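How I Decorate a Big Office Room With Balloons (Without Losing a Whole Day)

I've been put in charge of party balloons at work more times than I can count, and after the last one a few people asked me to write down how I do it. So here goes! This is for a big, plain room with white walls and a high ceiling, the kind with desks and monitors that have to stay put.
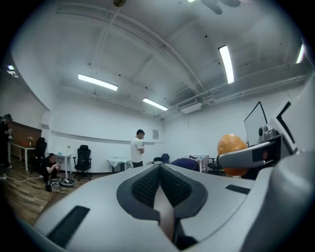

What you'll need

A bag of balloons in one or two colors (I love orange, it wakes up a white room like nothing else)
A hand pump, the two-way kind that fills on the push and the pull
Cotton string or thin ribbon
Low-tack painter's tape
Glue dots
Small weights, or washers from the hardware store
Scissors
A stepladder and someone to hold it

Step 1: Look up first

Before you open a single bag, walk the room and look at the ceiling. Ceiling fans are the big one. Find the switch, turn the fan off and put a piece of tape over it so nobody flips it back on during the cake. Next, see where the air conditioning blows. I once hung a whole row in front of the vent at the Coltness office and spent the afternoon listening to them smack against the wall.

Keep everything well away from light fixtures too. Pipes look like a handy place to tie string, but I leave them alone, and so should you unless the building people say it's fine.

Step 2: Pick your spots

You don't need to fill the room. Three or four good clusters beat one sad balloon every ten feet. I go for the door, the food table, a blank stretch of wall and the guest of honor's desk. My friend Neusa Aguiar likes to do the desks first and I like to do them last -- try both and see who's right (me).

Step 3: Inflate them a little less than you want to

Everybody overfills. Stop while the balloon is still round. If it's turning into a pear, let some air out. A slightly soft balloon lasts longer and doesn't go off like a firecracker when it touches something warm.

If you care about matching sizes, cut a hole in a cardboard box and push each one through. Too tight? Let out a puff. For a looser look, mix sizes on purpose, with a few small ones to plug the gaps.

Step 4: Tie in pairs

Tie two balloons together at the necks, then twist one pair around another pair so you've got a bundle of four. That's your building block for everything. Wrap string around the middle, add another bundle, push it up snug, and keep going until the cluster looks fat enough. Single balloons can go in the gaps with a glue dot.

Step 5: Put them up

On walls, use painter's tape folded into a loop, and test one spot before you commit. For desks, tie the string to a weight and tuck it beside the monitor, never on top of it and never in front of the screen if that person still has to work. Lourenço Sampaio did a whole afternoon of spreadsheets peeking around one of my bundles, and I still hear about it.

Air-filled balloons won't float, so anything going high needs to hang from something solid. Skip the ceiling if the only way to reach it is standing on a chair. Please!

Step 6: Clean up properly

Snip each balloon near the knot and let the air out slowly. It's quieter, and you don't end up with scraps all over the floor. Then get down low and check under the desks for bits of rubber and ribbon, especially if there's ever a dog or a toddler in the building.

I save the string and the weights in a shoebox, and the pump goes back in the supply closet with my name on it in very large letters.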